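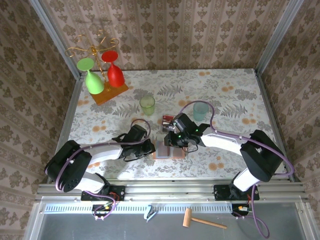

Lirkness House Social Club
Minutes of the monthly house meeting

Last updated: 6 Sep 2024

Meeting opened at 7 p.m. in the back parlor. Minutes of the previous meeting were read and approved with no changes.

1. Glassware and drinks table

The house steward reported on the drinks table. The gold wire glass rack with the orange wooden base is staying on the table. The red wine glass and the light green one are to hang upside down from it when they are not being used. A member asked if the rack could go on the windowsill in the front room. Left where it is.

The green cup and the pale teal cup were discussed. Both belong with the everyday set and may be used for water or juice at any time. Members are asked to rinse them and bring them back to the parlor. Two cups from the same set were left in the garden over the summer and have not come back.

The pinkish-orange square pad stays on the table for anyone putting down a hot drink. A request for more pads was held over until prices are in.

2. Table linen

The white cloth with the gray ferns and orange flowers will remain in use through the fall. It was agreed to buy a second cloth so that one can be in the wash. The pattern does not have to match. Dekker will be asked for a price on plain cotton and on something printed. One member objected to plain.

Wax should be reported to the steward and not scraped with a knife.

3. Parlor wallpaper

There was a long discussion of the beige paper with the brown damask pattern. Some members find it heavy and would like paint. Others pointed out that it is sound and that the parlor was last on the list for work. A quote from Galach to strip and paint the room came in at $400, not including the ceiling.

Motion to accept the Galach quote: not carried.
Motion to keep the paper and look at it again in December: carried, 2 against.

The seam by the parlor door is lifting. Paste is in the hall closet.

4. Kitchen

The lower shelf of the dish cupboard is to be cleared before the next meeting. Anything without a name on it will go in the donation box. The Rudico kettle leaks at the base and has been taken out of use. The old stovetop kettle will do for now.

Dish towels were again found in the sink. Please hang them up.

5. Other business

A member asked that the parlor be left in order after card evenings, with chairs pushed in and cups returned. Agreed.

The back gate key has been found.

Action items
Steward: cloth prices from Dekker, price for pads
House group: clear lower shelf, paste down wallpaper seam
All members: look at home for missing cups

Next meeting will be in the back parlor at the usual time. Meeting closed.

Contact the house office | © Lirkness House Social Club | Back to top

Recent items
Minutes of the previous house meeting
Card evenings: fall schedule
Garden furniture storage
Dish cupboard: what goes where
How to book the back parlor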